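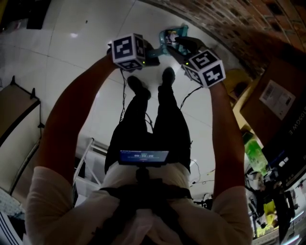 We have a problem with the relative pose between the left and the right gripper in the bimanual recordings. When both grippers are far from each other, the trajectories from the tracking are good and the replay looks smooth. When the two grippers come close, for example for a handover or for holding one part from two sides, the relative pose jumps. It happens most often in the posture where the operator looks straight down, with both arms forward and both marker cubes visible to the head camera, and the teal part is held between the jaws. I expected this to be the easiest view for the software, so I was surprised.

Ticket: 876
Component: Gradar tracker, marker cube fusion
Reported by: Győző Bognár
Opened: 2023-09-14
Priority: medium
Status: fix in test

What I expect
The relative pose of the grippers changes slowly when the operator holds the part still.

What I get
The left gripper rotates suddenly for a few frames and then comes back. In one episode of 2100 frames the first jump is at frame 559. The position stays almost correct, only the orientation is wrong. After export to Golis the policy training does not stop with an error, so the bad episodes go in silently. I found it only when I plotted the joint targets for the replay.

Steps to reproduce
1. Load the episode in the Gradar viewer with head camera and both gripper cameras enabled.
2. Turn off the smoothing (with smoothing on, the jump is still there but looks like a small wave).
3. Go to frame 559 and step forward one by one.
4. Look at the orientation of the left cube in the "relative" tab.

Things I already checked
Timestamps. I compared the clocks of all the streams and the offset is constant during the whole episode. I don't think it is a synchronization problem.

Camera calibration. I repeated the calibration for the head camera and processed the episode again. The jumps are at the same frames.

Marker detection. The IDs are correct everywhere. No marker is confused with another one, also not between left and right.

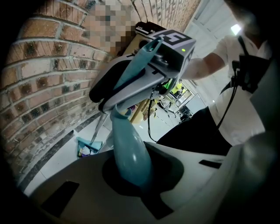
Gripper cameras. Gradar can use the cube of one gripper when it is seen by the camera on the other one. I disabled this input and the jumps became fewer, but they did not disappear. With only the gripper cameras and no head camera, I get many short gaps and almost no jumps. So it seems to me that we have two different problems, and the fusion makes them look like one.

Update 1
Hajdu from the perception side answered that it can be the known ambiguity of flat markers. If only one face of the cube is detected, the solver has two solutions with nearly the same reprojection error, and it can choose the wrong one. I wrote both solutions to the log and this is correct. At frame 559 only the upper face of the left cube passes the quality filter, the side faces are rejected as too oblique. The solver takes the solution with the smaller error, but the difference is very small and it changes from frame to frame.

Update 2
I tried to make the quality filter less strict, so the side faces are accepted also at a bad angle. It helps for this episode. For another one it makes the result worse, the pose is now noisy all the time. I put the old value back.

Update 3
New branch "trevinel-pose-check". When only one face is visible, the tracker now keeps both solutions and compares them with the prediction from the gripper IMU. It takes the one which is closer in orientation. If both are too far from the prediction, the frame is marked as invalid and the exporter must not use it. I processed the same episode again and there is no jump at frame 559, and the relative tab is clean until the end. Please note that the camera from the other gripper is enabled again in this test, with a lower weight when the strips of the wide image near the border are used. The distortion is strong there and I don't trust the corners so much.

Still open
The exporter writes invalid frames as a repeat of the last valid pose. For training this is not good, the robot would learn to wait. I prefer to cut the episode in two parts, but Golis expects one file per episode. Hajdu, can you please tell me which one you want?

Also I would like to run the branch on all recordings from July before we merge. It is 3969 episodes, so I need the big machine for one night. I will attach the log here when it is finished. Please don't close the ticket before that.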